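How to Run a Clean Recording Session with Hand-Held Grippers: Laundry and Other Soft Goods

Posted Oct 14, 2020

Contents
Before you start
Setting up the work surface
Checking the grippers
Starting an episode
Gripping fabric
Working with two hands
When to stop and discard
Notes and labels
End of session
Questions we get

These are the working rules we use at Flernitz for recording household tasks with a pair of hand-held grippers. They cover clothes, towels, bedding and anything else that bends. Rigid objects have their own page, and so do liquids. If you have already recorded on the Grondau kitchen set, most of the first two sections will be familiar, but read the part on gripping anyway. Fabric is where we throw out the most episodes.

Before you start

Read the task card all the way through. The card gives the starting state, the end state and the time limit. For folding tasks the limit is 120 seconds per garment. If the card says "fold shirt, place on stack," the episode is over when the shirt is on the stack and both grippers are open and clear of it. It is not over when the shirt looks folded.

Take off watches, bracelets and rings. Push long sleeves up or pull them snug at the wrist so they can't fall across a lens. Tie back long hair. Put your phone in another room or switch it off, and do the same for anything that might ring or light up.

Check that no one else is going to walk through. If you live with other people, tell them when you plan to record and how long it will take. Any person who might end up in the recording needs a signed consent form on file first. This includes children and visitors. A person who walks past in the background counts.

Clear away mail, pill bottles, ID cards, family photos and screens. If you can read a name or an address from where you are standing, move it.

Setting up the work surface

A bed, a sofa, a table or a clean floor are all fine. Use the surface where the job would normally get done in that home. We want real rooms, and a patterned sheet or a pile of other laundry off to one side is allowed. You do not have to make the room look neat.

There are a few limits:

The surface must be big enough that the garment can be spread flat without hanging over the edge, unless the card asks for an edge.

Other items may stay on the surface, but they need to be far enough away that you won't drag them along by accident.

The light must be steady. Close the curtains if clouds are passing. Turn on the ceiling light and leave it on.

Do not record with the sun falling straight onto white fabric. It washes out and the folds disappear.

Put the garment down in the starting state with your bare hands, then pick up the grippers. Do not arrange the garment with the grippers and then start the recording from there.

For "crumpled" starts, drop the item from waist height and leave it how it lands. Do not shape it. People tend to make the same polite little heap every time, and the heaps end up looking alike across a whole set.

Checking the grippers

Do this at the start of each session and again after each break.

Open and close each gripper all the way, 9 times. It should move evenly with no catch at either end. If it sticks, look for lint in the linkages. Pull lint out with tweezers, not with a blade.

Look at the tips. Replace any that are torn, shiny or loose. Both grippers must carry the same kind of tip, changed at the same time.

Check the screws with your fingertips. If one turns, tighten it with the driver from the kit and run the calibration steps again.

Wipe the lens with the dry cloth. No sprays.

Hold both grippers still over the surface for 2 seconds and look at the preview. You should see the tips of the gripper you are holding and most of the work area. If your own knuckles fill the view, your grip is too far forward.

Starting an episode

Start with both grippers open and in the air above the surface. Begin the recording, wait a moment, and then move. The pause gives the software a clean point to line up the two recordings.

Work at the speed you would use if you were a little tired. Most new operators go too fast. Quick flicks and shakes are natural when you fold laundry, and they are useless to us, as an arm on a bench can't copy them safely. If the shirt needs a shake to come open, lift it, lower it and draw it across the surface instead.

Keep your body still and let the arms do the work. Do not lean in.

Gripping fabric

Pinch a fold. Come down with the tips open, close them so that a ridge of cloth rises between them, and only then lift. Jabbing straight down into the pile pushes the layers together and you will pick up more than you wanted.

Take one garment at a time. When items are lying on top of each other, which is common in mixed laundry, grip the upper one at a point where you can tell it apart from what is under it. Differences in color or pattern help. 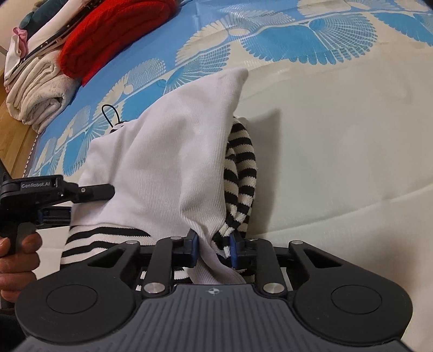
A comment on the draft of this page, from Martinelli, asked that the rule be stricter. Operators should have to separate every garment by hand before the episode starts, Martinelli wrote, and then there would be no double picks to argue about. The same comment pointed out that a double pick on knits is easy to miss until the second item falls off halfway to the stack, and by that time the whole episode is spoiled.

We kept the rule as it is. Separating by hand removes the part of the task that is hardest to learn, and mixed piles are on the task cards for a reason. We did take up the second point. After each first grip, lift the garment a hand's width and hold it there for a moment. If a second item comes up with it, set both down, open the tips and try again. The retry stays in the episode. One retry is fine, two are acceptable, and after a third you stop and discard.

Some more rules for gripping:

Grip seams, hems and ribbed edges when you can reach them. They hold better than the middle of a panel.

Do not grip buttons, zippers, hooks or clips. They mark the tips and can jam between them.

Cords and drawstrings should be left alone unless the card names them. If a cord catches on a linkage, stop. Don't pull.

Lace, sequins and anything that could be damaged should not be in the pile at all.

Close the gripper only as far as needed. Squeezing hard does not improve the hold on thick cloth and it wears the tips.

Let go fully. Open the tips wide, wait until the cloth has come off both sides, and then move away. A corner that clings to one tip will undo the fold.

Working with two hands

Folding is mostly a two-handed job, and the order of the hands matters.

Set one grip first and keep it still. Then set the other. If both grippers go in together, they hide each other and neither recording shows the contact well.

Keep the grippers from crossing. If you need the left one on the right side, put the cloth down, change sides and pick it up again.

A hand that has nothing to do should stay open and near the work, in view if possible. Don't rest it on your knee or let it drop to your side, and do not use it to hold down a garment with the back of the gripper. If the cloth needs holding, grip it.

Never touch the garment with your fingers once the episode has started. This includes smoothing a wrinkle with the side of your palm. It is the most common fault in the sets sent back from review.

Passing a garment from one gripper to the other in the air is allowed. Both grippers must hold it for a moment before the first one lets go.

When to stop and discard

Stop the recording and mark it as discarded if any of these happen:

You touched the garment or the surface with your hand.
The garment fell to the floor.
Two garments moved together past the first lift.
A person or a pet came into view without a form on file (pets don't need a form, but they do need to be out of the room).
The light changed clearly during the episode.
A gripper hit the other one hard enough to hear.
You ran over the time limit.

Don't discard an episode just because the fold came out ugly. A crooked fold that meets the end state on the card is a good episode. So is one where you dropped a sleeve, noticed it and picked it up again.

Discarded episodes are still uploaded. Reviewers use them, and you are paid for them up to the limit on your work sheet. Please do not delete anything on the device.

Notes and labels

Fill in the label right after each episode, before you reset. For fabric tasks you need:

Garment type, from the list.
Main color, from the list.
Fabric: knit, woven, fleece, denim or other.
Start state: flat, crumpled, hanging or mixed pile.
Number of retries.
Result: done, not done or discarded.

Use "mixed pile" whenever another garment touches the one you are working on, even if only at a sleeve.

The free text field is for things the list doesn't cover. Keep it short. "Hood kept folding under" is useful. "Went OK" isn't.

Do not use the same garment in the same start state more than five times in a session. Turn it inside out, swap it for another or change the surface.

End of session

Open both grippers and switch them off. Remove lint from the tips and linkages. Put the grippers in the case with the tips open so they keep their shape. Leave the case somewhere dry and away from heaters.

Connect the device to power and to the network and let the upload finish. Check that the number of episodes shown in the Vemix upload tool matches the number on your device. If it doesn't, leave everything as it is and write to support with the session number.

Questions we get

Can I sit down?
Yes, if the surface is low. Stay seated for the whole episode.

Can I record left-handed?
Yes. Set the main hand in your profile once and leave it there.

Do I have to fold the way the card shows?
No. The card shows one way. Fold the way you usually do, as long as the end state matches.

How many good episodes make a full set?
A full soft goods set is 463 episodes across all start states. You do not have to finish it alone or in one home.

My tips wore out before the set was done.
Ask for a new pair early. Delivery is slower in November.

Related pages
Calibrating the grippers after a screw or tip change
Rigid objects: cups, boxes and tools
Liquids and wet cloths
Consent forms and how to file them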